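Mevby security working group
Minutes, February 2021

1. Sernier access review
Severino Esteban presented the Sernier proposal for single sign-on. The vendor says setup takes nine days. Gillespie Pringle asked whose nine days those were, as the Vasitz rollout was sold on similar terms and still has open tickets. No reference customers were supplied. Item held over. 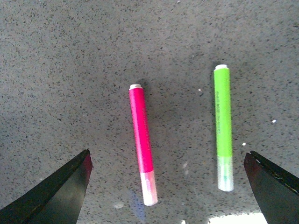
2. Stale accounts
The audit found 154 accounts with no login since June, 63 of them with admin rights. Severino said most belong to contractors. Gillespie did not accept "most" and wants names and managers — a list, before anything is renewed. Agreed.

3. Board appointment at Sernier
Noted. The group did not see what bearing it has on the product. 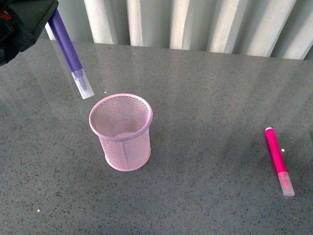
4. Villalobos office
Four door badge readers still run on the old directory. The plan to move them has no owner and no budget line. Severino to ask for both, though he expects only one.

Actions: SE to request a trial contract with an exit clause. GP to write up the account list.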